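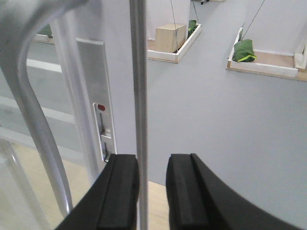 Nga Hoàng wants to know if shallow wooden trays will scratch a vinyl floor when they get shoved around all day, and if there's any hope for the gray marks she already has. Great question, Nga, and yes, there is plenty of hope! Scuffs on vinyl look so much worse than they are.

I love trays on the floor for blocks and small wooden pieces. The low rims keep a cube from wandering off, you can see what's in there from across the room, and at the end of the day you just pick the whole thing up. What you want is a smooth bottom on the tray and a clean floor under it. Grit is the real scratcher, much more than the wood.

How to get scuffs off a pale vinyl floor

What you need:
A soft broom or a vacuum with the brush roll switched off
A spray bottle (mine holds 900 ml, any size will do)
Mild dish soap
Two microfiber cloths
A plain white pencil eraser
Baking soda
Felt pads for the trays

Step 1. Clear and sweep
Lift everything off, trays included. Please lift, don't slide! Sweep toward the door, and go along the baseboard slowly, where the fine grit piles up. If you have floor covers or inset plates, run the brush around their edges too. Cords get picked up off the floor and looped over something for now.

Step 2. Find the marks
Pale gray is a funny color to clean. Straight down you can miss nearly everything. Crouch and look across the floor toward the window – late afternoon is perfect – and the scuffs jump right out. On a floor like mine they're faint and a little darker than the vinyl, and they tend to gather on one side of the room, where people walk and drag things.

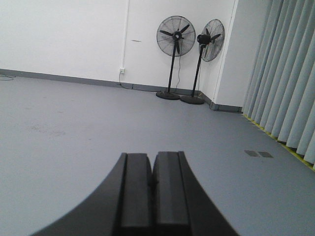
Step 3. Wash before you rub
Fill the spray bottle with lukewarm water and add three drops of dish soap. Really, three. More soap leaves a film, and the film grabs dirt and you'll be back on your knees in a week. Mist a small patch, wipe with the first cloth, and dry with the second. Some of your scuffs will be gone already, which is such a good feeling.

Step 4. Erase what's left
Use the white eraser on the dry floor, short strokes, light pressure. Brush the crumbs away as you go. For a stubborn mark, mix a little baking soda with water into a soft paste, rub it gently with a damp cloth, then rinse that spot and dry it. Try the paste in a corner first, especially if your floor has a shiny finish.

Skip scouring pads, steel wool and acetone. I tried a melamine sponge once in our old apartment and ended up with a dull oval that I covered with a plant until we moved out.

Step 5. Pad the trays
Turn each tray over and wipe the bottom with a barely damp cloth. Let it dry all the way. Run your palm over it, and if you feel a rough bit, a few passes with fine sandpaper will fix it. Then stick a felt pad at each corner. I paid 74 cents for a little sheet of Kollow pads and cut them down with kitchen scissors. Press hard and leave the tray upside down overnight if you can.

Step 6. Put it all back
Blocks in the trays, trays on the floor, and go ahead and give one a push – it glides! Check the felt every month or so. Once it's packed with dust it can scratch as badly as bare wood, so peel it off and put on a fresh one.

Nga, if your marks are yellowish and not gray, stop at Step 3 and write to me again. Those may be from a rubber-backed mat, and the eraser won't touch them.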